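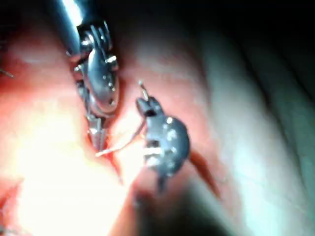 4. Recording suturing demonstrations

Read section 3 first if the wrist cameras are not paired yet. Everything below assumes Bilteo recorder is running and both arms are homed.

4.1 Before the first take

1. Log in at the console, pick the Cadanitz task set, then "suture – two arm". Not "suture – single", the labels won't match.
2. Check free disk. You want 500 GB or more. Below 105 GB the recorder refuses new takes.
3. Wipe both wrist lenses. Lint-free cloth only.
4. Turn the light down until you can see surface detail near the jaws. Some glare on close tissue is OK, glare over the needle is not.
5. Start a blank take, wait, stop it. Play it back. Both streams should have the same length.

NOTE: Auto exposure must be OFF. It drifts when a shiny wrist gets close and the model picks up on the drift.

4.2 Recording a take

1. Foot pedal down to start. Wait for the double beep.
2. Hold both tools still for 2 seconds. The aligner uses this, don't skip it.
3. Do the pass at normal speed. No slow motion for the camera.
4. Hand the needle over where both wrists can see it, if the anatomy lets you.
5. Keep the thread inside the view as much as possible. Big loops are fine.
6. Hold still again, pedal up.

CAUTION: Do not let go of the pedal with the needle between tools. The take closes right there and the arms stay live.

Dropped needle, missed grab, thread snag — keep going and recover. Those takes are wanted. Tag them "recovery" and leave them in. Only bin a take if a stream froze or the wrong task was loaded.
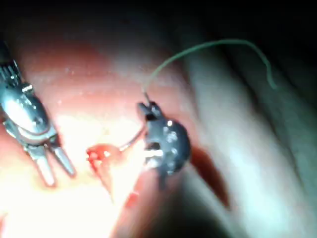 4.3 Tagging

Tag right after the take, not at the end of the day. Wednesday's batch had to be redone becuase of this.

1. Open the take in Vurkia.
2. Mark these points on the timeline: first grasp, needle in, needle out, handover, pull through, end.
3. Blood in view? Tick the box, even a small smear.
4. Thread color: pick from the list. Can't tell from the video, pick "unclear". Don't guess.
5. Jaws: open or closed at each mark. Use the joint readout, the video is too soft for it sometimes.
6. Save. Row goes green.

NOTE: Marks snap to the nearest video frame. If one lands wrong, zoom the timeline in and nudge with the arrow keys.

4.4 Upload

The full set for one Ní Chonaill training run is 696 takes, recovery takes included. Upload in batches, the counter on the start page shows what is left.

1. Select green rows only.
2. Press Send. Leave the console on until the bar clears.
3. Check the reciept for failed takes, resend just those.

CAUTION: Never rename take folders by hand. The joint log and the video are matched by folder name and there's no undo.

If the upload stalls, restart the recorder, not the console. Still stuck — see 7.2.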